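Nonprofit Management: Corporate Giving and Community Partnerships
Unit 5 Handout: Restricted Gifts and the Gift Agreement

Reading to be completed before the February session. Bring a marked copy of the Rusito Fund agreement.

1. Restricted and unrestricted gifts

An unrestricted gift may be spent on any purpose within the mission of the organization. A restricted gift may be spent only as the donor has directed. The restriction may concern purpose, time, or both. Corporate donors tend to prefer restricted gifts, which are easier to report to their own boards. Organizations tend to need unrestricted ones, since rent and payroll are seldom attractive to a sponsor.

A restriction is created by the donor, in writing, at the time of the gift. A board that sets money aside for later use has made a designation, and the same board may undo it.
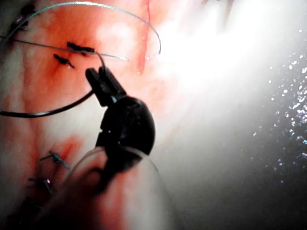 Figure 5.1. Gripper jaws closed on a strand of suture.

2. Case: the Raltau Community Health Trust

The Trust received a pledge from Bemdale, a regional building supply firm, payable over 18 months. The letter stated that the money was "for training." The Trust used the first payment for staff courses in its outreach office. Bemdale had meant the training of clinical staff at the Farías site and withheld the second payment.

Both parties acted in good faith. The letter named no site, no group of staff, and no person with authority to settle a question of meaning. The matter was closed by an amended agreement, and the outreach courses were charged to general funds.

Students should note the cost to the Trust. General funds had already been committed for the year, and a small grant program serving 127 households was delayed as a result. 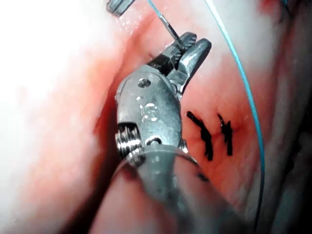

Figure 5.2. Curved suture needle held in instrument jaws, with blue thread.

3. Terms to look for in a gift agreement

Purpose, stated in one or two plain sentences
Payment schedule and any conditions on later payments
Use of the donor's name — where, how large, and for how long
Reporting dates and the form of the report
Alternate use, should the first purpose become impossible
Grounds on which either party may end the agreement

The fifth term is the one most often left out. Without it, an organization may hold money it cannot spend and may need court approval to change the purpose.

4. Written assignment

Read the Rusito Fund agreement, all 16 clauses. Identify the clause that sets the purpose and rewrite it so that the Raltau dispute could not arise under it. Then draft an alternate use clause — no longer than a paragraph — suited to a corporate donor. Submit both on one page.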